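Anyone used Gurex backing under a big dark desk mat?

Posted by Ukley83

My charcoal mat creeps forward every time I lean on it and by 4pm it's half off the desk (white top, quite slippery). I've tried double-sided tape but it leaves gunk! Is the spray-on stuff any good, or should I just buy a heavier mat?

264 views · 2 comments
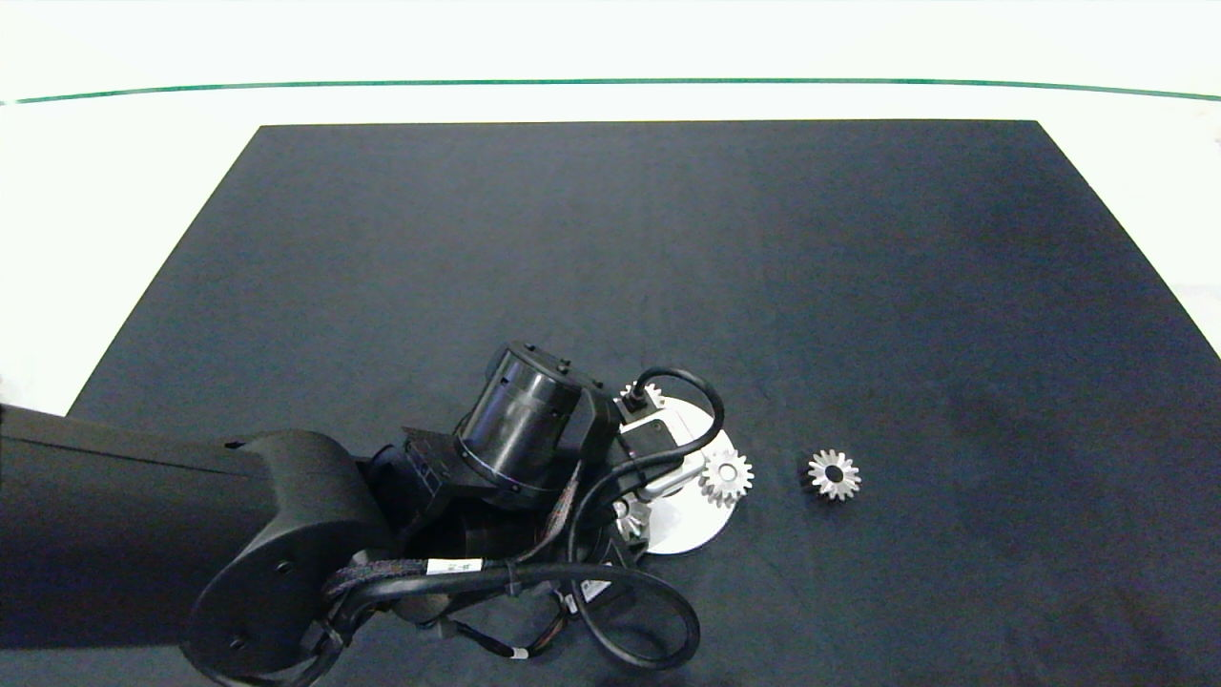
Farhad Rahimi
Don't spray it, you'll never get it off a white desk. I bought a roll of that rubbery drawer liner, cut it a bit smaller than the mat and it's stayed put since July. Wipe the desk with washing-up liquid first and let it dry properly.

Share · 83 likes

Plustness
heavier mat. mine's from Qian and it doesn't budge

Share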